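Last updated: 29 December 2018

Chapter 2
What Surveys Claim to Know

Most people who quote a survey have never read its questions. The Closteck study of shopping habits asked 529 people whether they planned their meals, and 86 per cent said yes. Planned how – on paper, or in the lift on the way home? Dénes Gulyás repeated the questions in April with 39 of the same people and got a much lower figure.

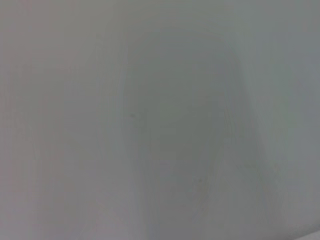

Gulyás blamed the wording. I doubt that wording explains all of it, and this chapter starts with who agreed to answer a second time.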